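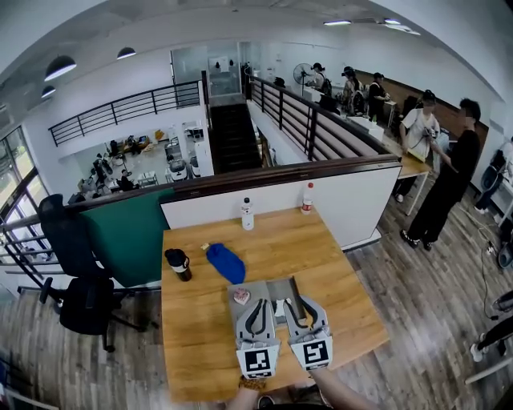

A black tumbler, a blue cloth on the table and a little pink-and-white heart on a gray tray

Half-term ideas: get out on the water (and stay out till tea)

If your lot are already asking what they're doing for half-term, Listberg has more going on than you might think, and most of it is within a bus ride of the market square.

First up has to be the canoe trail on the Narnska. The new landing stage opened at Easter and it has made such a difference! You used to have to slither down the bank by the old mill, boat and all, and now you just step in. The full route to Ametepe Lock takes a morning at a gentle pace, with a good grassy spot for sandwiches before the second weir (get out on the left there and carry round, it's well signed). Kofi Aryee and his sister Adwoa run the hire hut and they are lovely with nervous beginners. Under-eights go in the middle of a three-seater, and buoyancy aids are included.

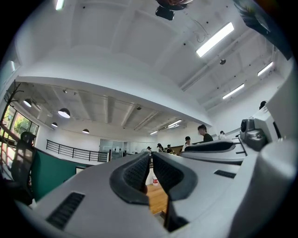
Anyone who would sooner stay on dry land should try the Zivska loop. It's 17 kilometres if you do the whole thing, but there's a short cut through the beech wood that brings it down nicely for smaller legs, and the blackberries along the railway cutting are still going strong. Bring a tub. Wellies are a must after the stile, where the cows have churned everything up.

The outdoor pool is also staying open an extra week this year - hooray! Adwoa swims there most mornings before opening the hut and swears the water is at its best at 7am. I went on Saturday and lasted 20 minutes, then had the best hot chocolate of my life from the kiosk. Last year the pool had 2,082 visits in its final month and they would love to beat that, so do go along, even if you only dip a toe in.

And for a rainy day, the library has the giant jigsaw out again. It's 500 pieces, each one as big as a dinner plate, and you're welcome to drop in and add a bit whenever you're passing. My two did most of the sky last time and still talk about it.

Canoes can be booked at the hut or by phone, and mornings go first. The pool and the jigsaw are turn up and join in.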